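**Equipment planning: towel handling station, second cell**

The capital request for a second towel handling station at Dakness goes forward in April. Santino Cisternas has drawn up the specification and Pilar Bravo holds the budget line. Departments sharing the cost should read the notes below before returning their comments.

The request covers one arm, one parallel gripper with two fingers, a covered work table, a stand, cabling and spares. It does not cover the folding software, which comes out of the Memalon project, or changes to the building. The layout of the existing cell will be copied as closely as the room allows, so that fixtures and spare parts can be moved between the two.

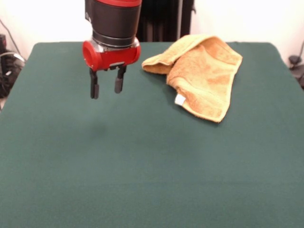 ## Table and covering

The table must be wide enough for a bath towel to be opened out with free space on every side. A smaller table was priced and rejected. The saving was small and the arm would have been working close to the edge for much of each cycle.

Covering cloth is a consumable and has been left out of earlier budgets by mistake. The new request includes 10 replacement covers in dark green, cut to the existing pattern. Plain colour is a requirement. White and cream have been excluded, as the contrast with pale towels is too low for the vision software to find an edge reliably. 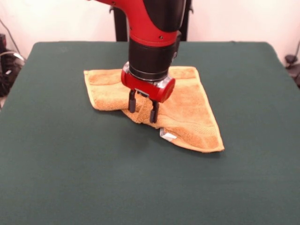
Finger wear is the second consumable to plan for. We have budgeted by number of grasps, with 300 grasps between inspections, and a spare pair of fingers will be held at each cell. Terry is a demanding material to budget against: once the cloth bunches up between the fingers, as it does over the green table, the load depends on how many layers have been gathered. A flat pillowcase gives a much more even figure. Inspection intervals for the two materials will therefore be kept separate in the maintenance plan, and departments should say in their comments which material they expect to run most.

## Quotations

Two suppliers were asked to quote on the same specification. Asden offered the arm, stand and gripper as one package, with installation included and the cabling charged separately. Huenchumán quoted each item on its own line. The Huenchumán total is lower by 1,786 before installation, and the gap closes once a fitter's time and travel are added.

The choice will rest on three points:

- delivery time for a replacement gripper
- whether fingers can be changed on site without a service visit
- cost of support after the first year 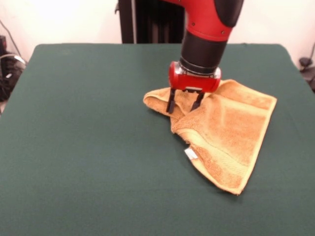 Neither supplier has yet given a firm answer on the third point. Pilar has asked for support prices in writing and will not place an order without them. If the figures arrive late, the request will go forward with the higher of the two estimates and any difference will be returned to the shared budget.

Training is costed at 2 places per department. Further places can be added but must be paid for locally. The course covers start-up, safe stopping, changing fingers and recovering from a failed grasp – the last of these takes up most of the time.

## Test material

Please do not send new towels for trials. Stock that has been through the laundry is preferred, in mixed sizes, with care labels left on. Labels and hems are used in the trial programme as landmarks, and a batch with the labels cut off cannot be compared with earlier results. 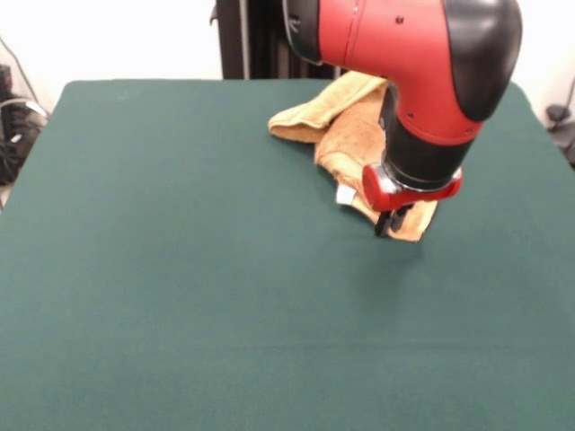 *Gripper lowered to the cloth, with the sewn-in label just to its left.*

Comments on quantities, materials and training places should go to Santino. Questions about cost sharing go to Pilar. The revised specification will be circulated with the support prices once both suppliers have replied.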